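By Cheuk-hei Yang
Friday, August 15, 2025
32 comments | 756 shares

Most robot open days are built around the moment when the machine does something. A cup gets lifted, people clap, and everyone moves on to the sandwiches. The one Ternbridge held in June had no such moment, and I think it was the most useful one I have been to.

The company wants a robot that can tidy a home. Visitors were taken to a child's bedroom, with apple shapes cut into the headboard, a globe on the desk and a stuffed toy on the shelves. A person stood at the bed with a gripper in hand and worked at a piece of dark cloth on a yellow bedspread. The gripper records what it sees as it is moved. Those recordings are what the robot will learn from, and Ternbridge says it wants 2000 hours of them before it trains anything it would show to a customer. 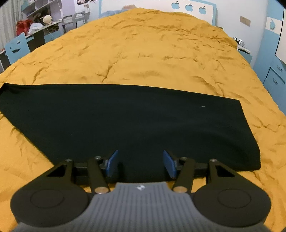
I stood there for most of the morning. The work is slow and it is dull to watch. You bring the two fingers down, you close them on an edge, you lift, you put the cloth somewhere else, and you start over. A few visitors left early for the coffee table. I understand why, but I think they missed what they came for.

When a company shows you a finished robot, you learn what it can do on its best day in a room it knows. When a company shows you the teaching, you learn what it will probably do later and where it will probably fail. I could see that a bedspread full of wrinkles is a hard place to pick up cloth. I could see that two fingers are not a hand. I tried the gripper myself for a turn and could not get hold of one layer without taking the layer under it as well. I have folded laundry all my life and I was bad at it.

That told me more than any brochure. Varance had a show in town the week before, with lights and a host, and its robot put a shirt in a drawer two times. I have no idea how many tries that took in rehearsal, and the host didn't say. I don't call that dishonest. It is a sales event and people know it. But public money is now being talked about for home robots for older people, and the officials who will decide are going to the shows.

They should be sent to the bedrooms instead. If a firm wants a public contract, it should have to open the place where its machines are taught, on a normal working day, and let people hold the tools. Visitors should be able to ask who does the teaching, what they are paid and how many homes the recordings come from. Ternbridge answered the first of these well and the last one badly - so far it has used 2 homes. I would not have known to ask if I had not been standing in one of them.
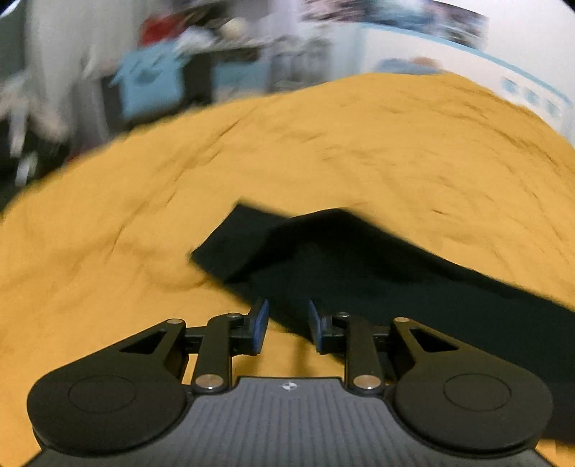

Jui-lin Lai thinks I am too easy on them. A morning beside a bed is still a demonstration, Lai told me on the way out, and a company picks the bed just as carefully as it picks the stage. Lai would want to see the discarded recordings, all of them, and would want someone from outside to choose the room.

I agree about the room. I am less sure about the recordings, which would take weeks to watch and would mean little to most of us. An open day has to be something an ordinary person can follow in a morning. Cloth on a bed passes that test, and everyone in the room had an opinion on how to pick it up.

Ternbridge plans another visit, this time in a kitchen. I have put my name down and asked that the council send somebody too. As of this week it has not replied.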